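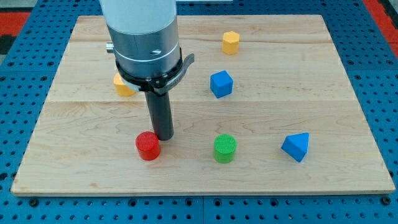 Right, so, chopping boards. I've been banging on about them for years and Teodoro Dimaculangan finally said fine, come to Clamgate on Saturday and get it out of your system in front of people. (Pause. Wave at Teo, he'll be by the tea urn.) My gran had one board and it did for bread, onions, fish, the lot. You want a plain one, rectangular, light-coloured wood like the one up on the screen, with no groove round it and no handle to get in the way. Pale shows up beetroot something rotten, I know, but it also shows you where you haven't scrubbed.

Slide 2. Washing. Hands up who puts theirs in the dishwasher? (Let them squirm a bit.) Hot water, a drop of soap, both sides, then stand it on its edge to dry. I left one flat on the draining board in Tambunan for a week and it bent like a banana!

Slide 3. Oil. Food-grade mineral oil, four thin coats when it's new, a night between each. Don't use olive oil, it goes off and your toast will taste of it. Mention the smell at the Girer flat if there's time.

Slide 4. Garlic. Coarse salt and half a lemon, rub, leave it nine minutes, rinse. Pass the old board round here and get them to sniff it.

Questions, then tea. Teo needs the hall keys back by half four.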